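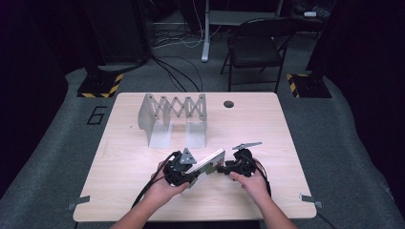
Two-handed demonstrations recorded with hand-held grippers can train a robot policy for assembly-type handling with far less material than expected, according to a result released in June by the Brivora manipulation group in Hullasham.

Reading time: 3 min

The group collected 1548 demonstrations in which a person works at a table with one gripper in each hand. Each gripper carries its own camera, and another camera records from head height. The policy was trained on these recordings alone, with no teleoperated data. It was then transferred to a pair of fixed arms fitted with the same type of jaws.

The main finding concerns selection. When the training set was cut to 975 demonstrations by removing those with long pauses between the first and second grasp, performance on held-out parts did not drop. Removing the same number at random did lower it. The authors conclude that hesitation in the recordings is copied by the policy and shows up as late or repeated grasps on the arms.

Tasks covered long and flat parts, which are hard to hold level with a single gripper. In most of them one gripper takes the part near an end and keeps it still while the other approaches from the side. The moment of the second grasp is where earlier policies from the group tended to fail. Small errors in the estimated distance between the two jaws caused the part to twist before both sides had closed.
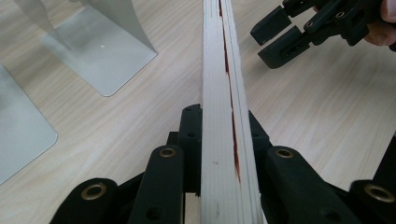
One gripper clamps a wooden strip while the second is held open nearby.

To address this, the relative pose of the two grippers is now given to the policy as a direct input at every step. Earlier versions left the network to work it out from the camera views. Mirko Parisi, first author of the report, writes that the change added little computing cost and was the single largest source of improvement in the tests.

The evaluation used 104 trials on parts that were absent from the training set. Lighting and table height were held constant, and the starting position of each part was varied within a marked area. A trial was stopped if the part left the jaws or if either arm exceeded its force limit. Failures were sorted by the step at which they occurred, and the second grasp remained the most common category, followed by release.

Wear on the contact pads was treated separately. The jaws use a replaceable facing, and the report notes that friction changes as the facing ages. Sixteen trials were repeated with new facings on the robot side and used ones on the hand-held side. The policy tolerated the mismatch on wood and failed more often on smooth plastic. No correction for pad condition is included in the current version.
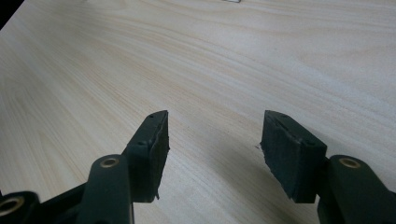 Carmela Caputo said the selection result was convincing but that a fixed table height left the main practical question open, and that she would want to see the same policy run on a second bench before drawing conclusions about transfer.

Parisi's report lists this as a limitation. A second bench is being prepared at Warkport, where the arms will be mounted at a different spacing and the table height will be adjustable. The group also plans to test an automatic filter for pauses. In the present work the cut was made by hand from the gripper opening signals, a step the authors describe as slow and dependent on the person doing it.

The filtered training set and the list of removed recordings will be available on request. The jaw drawings, prepared with Gruber, are included as an appendix to the report.

Contact the news desk | © Hullasham Automation News | Back to top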